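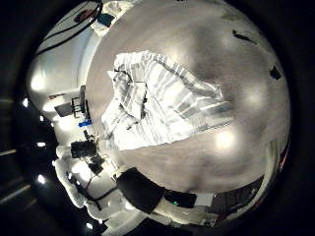
文｜奥莉加·尤尔乔　2019年4月26日　阅读时间：17分钟

我到的时候，诺琳·纳克维正蹲在地毯边上，嘴里念念有词，我站在门口等了好一会儿才听明白，她在跟一块布讲道理。布是白底灰条的，皱成一团摊在灰地毯上，一头拱起来，另一头倒是平一些，懒洋洋地往旁边伸着。她抬头看见我，也没起身，只是拍拍旁边的地，意思是让我也坐下来。于是这场原本说好在茶桌边进行的访谈，前半个钟头都是在地上完成的，我的录音笔就搁在自己的鞋旁边，后来整理录音的时候，里头有不少布料摩擦的声音。

“你先别问我问题，”她说，“你先看看它，你觉得它想从哪儿开始？”

我说我看不出来。她笑得很开心，说第一次来的人都这么答，她自己头一回被人这样问的时候也是这么答的，那个问她的人是她姨妈。

诺琳在贾托伊长大，后来搬过好几次家，如今办着一个小小的家务课堂，取名叫“迪基内”。名字没什么意思，是她和搭档穆达萨尔·吉拉尼在一张旧信封背面胡乱拼出来的，拼到念着顺口为止。课堂教的东西也很平常：叠布、收书架、清桌面、给衣柜换季、搬家前怎么装箱。两年下来，学员换了一拨又一拨，有刚搬出父母家的年轻人，有退了休忽然觉得家里东西太多的夫妻，还有一位开长途车的先生，专门来学怎么把驾驶室后面那一小块地方弄得像样些。她说起那位先生的时候特别高兴，因为他后来寄了照片来（我也看了，被子叠得真是好，四个角都规规矩矩的）。

“大家来之前，总以为我要教他们扔东西，”诺琳说，“有人进门就先跟我声明，说我什么都不扔的啊，你别劝我。我说我不劝你，我自己家里还留着我妈妈的面粉袋呢，你坐下，咱们先叠一块布。”

为什么从布开始，她讲了很长一段，我尽量照原样写下来。她说布这个东西不值钱，也摔不坏，叠错了抖开重来就是了，谁也不心疼。人在布面前胆子大。你要是让一个人上来就收拾他的书桌，他会紧张，桌上每一张纸他都觉得要紧，拿起来又放下，一个下午就过去了，最后桌子还是原来的样子，人却累得想哭。可是一块布摆在地上，他伸手就去抓了，抓起来就动了，手一动，后面的事情就好办得多。

“而且我喜欢带条纹的，”她补充说，“条纹会告诉你歪没歪。纯色的布，你叠歪了自己不晓得，条纹一歪，眼睛马上就不舒服。所以初学的人我都给他们条纹布。”

我问她，那为什么在地上叠，不在桌子上叠呢？毕竟靠墙就有书桌，旁边还放着一把黑色的办公椅，看上去坐着要舒服得多。

她想了想，说主要是桌子太窄。桌子一窄，布的边就垂下去，垂下去的那一截会把桌面上的这一截往下拽，你这边刚压平，那边又溜了。地毯有一点点涩，能帮你把布轻轻抓住，比什么光滑的台面都好用。她家里从前铺的是地砖，叠大件的时候得拿书压着角，姨妈就用一本很厚的菜谱，菜谱封面上全是油点子。“所以我小时候的床单总有一股炒洋葱的味道，”诺琳说，“后来我到别人家睡觉，床单没有味道，我还睡不着。”

她叠布的办法，我跟着学了一遍，写下来给想试的读者。先把整块布拎起来，捏住相邻的两个角，让它自己垂一垂。许多人省掉这一步，直接在地上扯，越扯越乱，里面的褶子都藏在底下。垂过之后慢慢放下来，让远的那条边先落地，再一点一点往自己这边铺。铺好了，用手掌从中间往外推，推的时候手要放平，别用指尖去抠。推平了再看条纹，条纹跟边线顺着了，就可以对折。对折以后停一停，看看两条边有没有对齐，没对齐就动上面那一层，下面那层别去碰它。然后再对折，或者折三折，看你家的架子有多深。

听起来简单极了，我叠出来的却像一只趴着的鸭子。诺琳很客气，说第一次能叠成鸭子不错了，她有个学员叠出来的东西大家研究了半天，最后一致认为是一只靴子。

那个学员就是海基·凯斯基宁，我后来在电话里也同他聊了聊。海基是做会计的，说话慢条斯理，每句话前面都要“嗯”一下。他承认靴子确有其事，还说那只“靴子”他带回家去了，在餐椅上放了一个星期没舍得拆。“我太太问我，你花了钱去上课，就学了这个？”海基说，“我说你别急，嗯，下礼拜还有一节。”

下礼拜那一节他就叠得很好了。问他是怎么突然开窍的，他说也没有突然，只是在家里把擦碗的布、孩子的小毯子、车里那条旧浴巾统统叠了一遍，叠到后来他太太把洗衣筐往他面前一推，说这些也归你了。他到现在还管着家里所有的布，做账的时候脑子累了，就去叠两条毛巾回来接着做。

我跟诺琳转述这段话，她连连点头，说这就对了，她最盼着学员把手艺用在自家乱七八糟的东西上，课堂上那几块布叠得再漂亮也没多大用处。接着她站起来，扶了一下膝盖，领我去看书架。
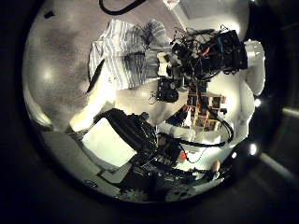

书架是木头的，一格一格的小方格子，里头塞得满满的，书挤着书，中间夹着各种小东西。诺琳管它叫“我的反面教材”，语气里却全是疼爱。她说方格架子有一个脾气，就是你给它多少东西它都吃得下，看上去总还有一条缝，总还能再塞一本进去，塞着塞着，想拿最里面那本的时候，就得先把前面的一家老小都请出来。

“我每次上课都说，格子要留一点空，手要伸得进去，”她说，“然后学员就回头看我这个架子，再回头看我。我只好说，老师的架子另当别论。”

架子她是从“格罗凯罗”搬来的，那是一家专收旧家具的铺子，店主姓什么她到现在也没搞清楚，只知道人家午饭时间一定关门，敲也不开。她在门口等了一整个午饭，等得饿极了，开门以后连价都没好好讲，付了700块就把架子定下了。穆达萨尔觉得贵，嘴上没说，搬的时候却特别小心，一路走一路念叨别磕着，别磕着。

穆达萨尔这天也来了一趟，是来送东西的，放下就要走，被诺琳硬留住说了几句。他个子高，说话声音倒很轻。他负责迪基内的搬家装箱课，据诺琳说，装箱这件事她是真的不如他。她装的箱子总是底下太重，拎起来人往一边歪。穆达萨尔从前在“德斯塔”做过几年，那是一家小搬家公司，他说在那里学到的东西够用一辈子了。

“书要装小箱，”他说，“这个人人都知道，可是人人都还是装大箱，因为大箱看着省事。装完了抬不动，再一本一本拿出来，两遍工夫。”

他还说，空隙里别塞报纸，用家里本来就要带走的布，毛巾、枕套、旧衣服都行，叠成小方块往缝里垫，东西不晃，到了新家布也到了，省得再单独装一箱。诺琳在旁边听得很得意，插嘴说你看，到头来还是要会叠布。穆达萨尔就笑，说对对对，都是你对，然后真的走了。

我同她在书架前站了很久，因为每碰到一样东西，她就要讲一段来历，讲着讲着又岔到别处去，我也不忍心打断。她讲起从前住的一处房子，厨房小得只能站一个人，两个人要擦身过去就得有一个先退到走廊里。她跟当时的室友法尔扎娜·塔拉尔就在那样的厨房里住出了一套规矩：晚上十点以后不许把任何东西留在台面上，锅可以泡着，但要泡在水池里，抹布必须展开来晾，不许团着。

“抹布团着放是要吵架的，”诺琳说，“我们真的吵过。法尔扎娜三天没跟我说话，第四天她在抹布上别了一张纸条，写着：我也需要呼吸。”

说到这里她自己先笑得直不起腰。后来我给法尔扎娜写信求证，她回信很快，说纸条是有的，不过团抹布的人是她自己，纸条是诺琳写的。我把两个版本都留在这里，让她们俩去商量吧。

法尔扎娜如今住得远，二月里来看过诺琳一次，住了几天，走之前把她家的香料抽屉从头到尾排了一遍，没有打招呼。诺琳早上起来做饭，伸手去摸孜然，摸到的是豆蔻，差点儿撒进锅里去。我问她生不生气，她说气了一个早上，到中午就发现新的排法好用，常用的都在右手边，瓶盖上还写了字，于是就这么一直用到现在。“我教了那么多人收东西，自己的抽屉让别人给收了，”她说，“可是别人看得见你看不见的毛病，你天天拉那个抽屉，早就不觉得它别扭了。”

她由此想到了一个办法，现在已经成了课堂里最受欢迎的一节，叫“换手”。两个学员结成一对，各自带一小盒自家的杂物来，橡皮筋也好，旧钥匙也好，药店的小票也好，互相交换，替对方收拾。规矩是收拾的人不能扔，主人不能在旁边指挥，只许看着，最多可以哼歌。收拾完了，再坐下来说说为什么这样放。诺琳说这节课永远超时，大家光是解释一把钥匙就能讲很久，有一次一位老太太讲她那把开不了任何门的钥匙，全班都不肯下课。

“钥匙最后放哪儿了？”我问。

“放在最上面，”诺琳说，“替她收拾的是个十几岁的男孩子，他什么都不知道，可他就觉得应该放在最上面。”

我们都安静了一会儿。外面有人在走廊里拖什么东西过去，轮子咕噜咕噜响，等声音远了她才又开口，问我要不要喝茶，我说要，她就去烧水，一边烧一边隔着老远继续跟我说话，所以录音里这一段得把音量开到最大才听得见。

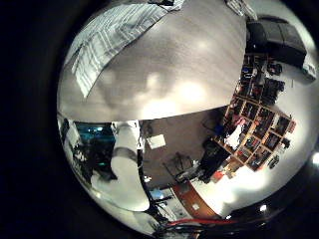
茶端来以后，我们聊到了她最不喜欢谈的一个话题，就是“多久收拾一次”。每个采访她的人都问，每个学员也都问，她每次都答不好。她说她没有什么日程表，也试过做日程表，贴在冰箱上，星期几擦灰，星期几换床单，写得漂漂亮亮，坚持到第二个星期，冰箱上又盖了一张外卖单子，就再也没看见过。

“我现在是看心情的，”她说，“也不全是看心情，我看脚。”

我以为自己听错了。她解释说，走路的时候，脚如果需要绕一下，就说明地上该收了。地毯上掉了一小片什么，你跨过去，第一天跨，第二天也跨，到第三天你已经养成跨的习惯了，东西却还在那里。所以她给自己立的规矩只有这么一条，脚绕了，就弯腰。弯下去捡起来，放回去，前后用不了喝一口茶的时间。至于桌面、书架、抽屉，她都宽容得多，乱一点就乱一点，书堆得高一点也由它去。

我环顾四周，悄悄看了看自己的脚。诺琳看见了，大笑，说今天不算，今天有客人，客人来的日子地上有什么都不算。

她对“整齐”这两个字也有些看法。她说年轻的时候她整齐得吓人，衣服按颜色挂，勺子要朝一个方向，连牙刷都得跟墙平行。那是她十九岁刚离开家的那一年（她特意让我写成19岁，说数字看着年轻），一个人住一间小屋，谁也不认识，每天下班回去就收拾，收拾完了没有事做，又拆开再收拾一遍。她当时以为自己爱干净，过了很多年才明白那是想家。

“后来我认识了人，有了朋友，屋里就乱了，”她说，“乱得很快！法尔扎娜的鞋、邻居小孩的积木、别人借了不还又忽然还回来的书。我看着那一地东西，心里倒是松快了。所以谁要是跟我说，老师，我家怎么也收不整齐，我就先问他，家里人多不多，热闹不热闹。要是热闹，我就跟他说，那你收一半就行了。”

收哪一半呢？她说收你明天早上要用的那一半。钥匙、包、要穿的衣服、喝水的杯子，先让明天早上的自己好过一点。剩下的可以等周末，等下雨天，等有人来做客之前那慌慌张张的一个钟头。她特别为那一个钟头说好话，认为人在那一个钟头里干的活儿比平时一整天都多，应该多请客。

我又问到孩子。迪基内从去年起收小学员，跟大人分开上，一次只上很短的一会儿。诺琳说教孩子叠布比教大人快得多，但是不能讲“对齐”，孩子听不懂，也不爱听。她跟他们说，让这个角去找那个角，它们走散了。孩子一听走散了，就特别认真，小手捏着角，一路护送过去。有个小姑娘护送到一半，中途停下来，让两个角先喝了点水。

“等了多久？”

“喝得挺慢的，”诺琳说，“全班都等着。”

最让她头疼的反倒是那些读过很多整理书的大人。她自己也爱读，书架上就有好些，可她说书读多了的人手会变得犹豫，拿起一件衬衫先想这该竖着放还是横着放，这位作者说要卷，那位作者说千万不能卷。她遇到这样的学员，就请他们闭上眼睛叠，摸着边叠，叠完再睁眼。十有八九是歪的，歪了大家都笑，笑完了手就软下来了。她给这个环节起过很多名字，都不满意，目前暂时叫“摸黑”，欢迎读者来信赐教。

茶喝到第二杯，她忽然问我家里什么样子。我一向不大愿意在访谈里写自己，不过她问得那样真诚，我也就老老实实地答了。我家有一把椅子，从来不坐人，专门搭衣服，穿过一次还不用洗的那种，日积月累，椅子早就看不见了，看着像一个胖子背对着我坐在那里，夜里起来还要吓一跳。

诺琳听完，一点也没有嫌弃的意思，很郑重地告诉我，这把椅子不能撤。“撤了你就会搭到床上，再撤就搭到门上，”她说，“你需要它，你就让它当这个差。只是给它定个数，搭满了就得清，你自己说，几件？”

我说五件。她摇头，说我撒谎，让我重新说。我又说七件，她这才点了头。

回去以后我真的照办了，写稿的时候椅背已经露出来了，我都快忘了它是绿色的。

告别之前，她还是回到了那块条纹布旁边，说要让我带着一次成功走。我又叠了一回，拎起来，垂一垂，放下，从中间往外推，看条纹，对折，停，再对折。她跪在旁边看，一句话也不说，我能感觉到她忍得很辛苦。叠完一看，有一个角还是偷偷跑出来了一点点，我伸手想塞回去，她轻轻按住我的手说，留着吧，留着下回好拎。

迪基内的下一期课还有空位，带自家的布来就行，旧的最好，洗过太多次、软塌塌的更好。诺琳让我务必提醒大家，上课要坐在地上，请穿一条舍得蹭的裤子。

读者评论

洗碗布也要呼吸：
看到抹布那段笑出声，立刻转给我室友了，她回了我一个“彼此彼此”。所以到底是谁团的？

老周家的阳台：
书装小箱这一条，我搬了四次家才学会，腰也是那时候坏的。穆达萨尔先生应该单独采访一篇，想听他讲讲盘子怎么装。

米粒妈：
试了“让这个角去找那个角”，儿子把家里所有的枕巾都护送了一遍，现在开始护送猫的毯子，猫不太愿意。

海基·凯斯基宁：
嗯，写得很好。补充一下，靴子是左脚的。

半糖：
请问床笠怎么叠？带松紧的那种，我跟它斗争很多年了，文章里一个字都没提，有点失望，不过还是喜欢这篇。

　　诺琳·纳克维 回复 半糖：
　　床笠我们讲整整一节课呢！先把四个兜套在一起，套进去再铺平，别的来了再说，带上你那条不听话的。

椅子上的胖子：
七件太少了，我申请十二件。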